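Häufige Fragen zum Mietwagen bei Skastico

Wie alt muss der Fahrer sein?
Mindestens 21 Jahre. Den Führerschein muss man seit 2 Jahren besitzen.

Kann ich das Auto am Abend zurückbringen?
Ja, bis 20 Uhr. Später bitte den Schlüssel in den Briefkasten werfen – der Wagen bleibt dann auf Platz 61.

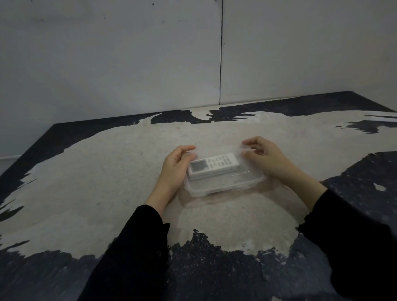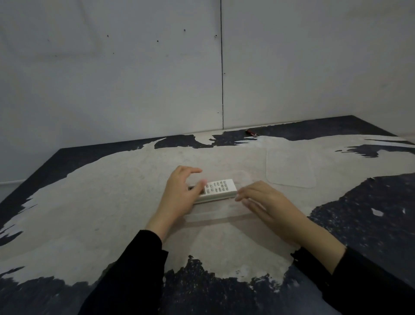
Darf eine zweite Person fahren?
Ja, wenn sie im Vertrag steht. Das kostet 8 Euro pro Tag.

Wie muss der Tank bei der Rückgabe sein?
Voll, so wie bei der Abholung.

Wer hilft mir bei einem Schaden?
Bitte rufen Sie Frau Kirsty Shearer im Büro an.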